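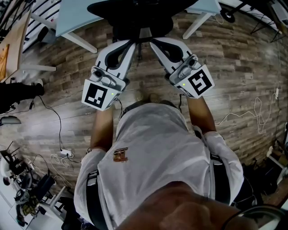 N° 49 — page 3

Cunitz recrute des participants pour le rangement et l'aménagement de postes de travail

Cunitz installe, range et remet en état des bureaux pour de petites entreprises et des associations. Pour la période qui commence en septembre, nous cherchons des personnes disponibles à temps partiel pour travailler dans notre local de Prostitz. Aucun diplôme n'est exigé. Une expérience en manutention, en ménage ou en agencement est appréciée, sans être nécessaire.

Le travail

Il se fait debout, sur des postes complets : un bureau, une chaise, le petit matériel qui va avec. Chaque séance part d'une pièce en désordre et se termine par une pièce conforme au plan affiché près de la porte. Les tâches habituelles sont les suivantes :

Remettre les chaises à leur place, assise face au plateau, et régler la hauteur.
Dégager les plateaux, trier ce qui s'y trouve, remettre les objets dans les rayonnages.
Vérifier que les pieds des bureaux ne bougent pas et que les roulettes tournent librement.
Passer les câbles sous le plateau et libérer le passage au sol.
Signaler le matériel abîmé sur la fiche de la pièce.

Le mobilier est en grande partie celui que l'on trouve partout : chaises de bureau noires à colonne chromée, bureaux blancs à plateau bleu pâle, rayonnages blancs. Le sol imite le parquet et se raye facilement. On ne traîne donc pas les meubles, on les soulève ou on les fait rouler. Les vérins des chaises ne se démontent pas sur place — une chaise qui ne tient plus sa hauteur est étiquetée et mise de côté.

Le stock compte 345 pièces de mobilier, numérotées. Les numéros sont collés sous les plateaux et sous les assises. Une partie du stock vient de l'ancien dépôt de Turnimitz et porte encore une double numérotation ; seul le numéro vert fait foi.

Profil recherché

Vous avez 18 ans ou plus. Vous pouvez rester debout pendant une séance entière, vous baisser et travailler les bras en avant sans gêne particulière. Vous lisez un plan simple. Vous comprenez les consignes en français ; l'anglais est utile avec l'équipe de Mfinanga, qui prépare les plans, mais on peut s'en passer.

Nous demandons surtout de la régularité. Une personne qui vient deux fois par semaine pendant trois mois nous convient mieux qu'une personne libre tous les jours pendant quinze jours. Les étudiants et les retraités peuvent se présenter.

Si vous avez des douleurs au dos ou aux épaules, dites-le lors de l'entretien. Ce n'est pas un motif de refus — certaines tâches se font sans porter de charge et nous pouvons composer les séances en conséquence.

Horaires et organisation

Une séance dure trois heures et comprend deux pauses. Il y a une séance le matin, de 9 h à 12 h, et une autre l'après-midi, de 13 h 30 à 16 h 30. Il est possible de faire les deux dans la même journée, mais pas plus de trois jours de suite. Le local est fermé le dimanche.

Le planning est établi deux semaines à l'avance. Un échange entre participants est accepté si les deux personnes préviennent la veille avant 17 h. Une absence non signalée deux fois de suite met fin à l'engagement.

La première séance est une séance d'essai, rémunérée comme les autres. Elle commence par une visite des pièces et la lecture des plans. On travaille ensuite à deux sur un poste, puis seul.

Rémunération

Chaque séance est payée 60 euros brut, pauses comprises. Le versement se fait en une fois, à la fin du mois. Les frais de transport en commun sont remboursés à moitié sur présentation de l'abonnement. Le budget réservé aux primes de fin de période est de 3000 euros, partagés entre les personnes présentes jusqu'au bout, au prorata des séances effectuées.

Tenue

Prévoyez des chaussures fermées à semelle propre, réservées à l'intérieur. Un t-shirt à manches courtes suffit, le local est chauffé. Pas de bijoux aux mains ni de vêtements flottants. Des casiers sont à disposition à l'entrée, apportez votre cadenas.

Accès

Le local se trouve à Prostitz, au rez-de-chaussée du bâtiment Cunitz, entrée par la cour. L'arrêt de bus est de l'autre côté de la rue. Il n'y a pas de stationnement pour les voitures pendant la journée ; les vélos peuvent être laissés sous l'auvent. L'entrée, les pièces de travail et les toilettes sont accessibles sans marche.

Pour postuler

Déposez votre candidature à l'accueil de Cunitz ou envoyez-la par courrier, avec la mention « Postes de travail ». Indiquez vos coordonnées, vos jours de disponibilité et la date à partir de laquelle vous pouvez commencer. Un CV n'est pas obligatoire, quelques lignes sur vos emplois ou activités précédents suffisent. Les candidatures sont lues dans l'ordre d'arrivée et chacune reçoit une réponse. L'entretien dure une vingtaine de minutes et se tient sur place. Apportez une pièce d'identité et un relevé d'identité bancaire.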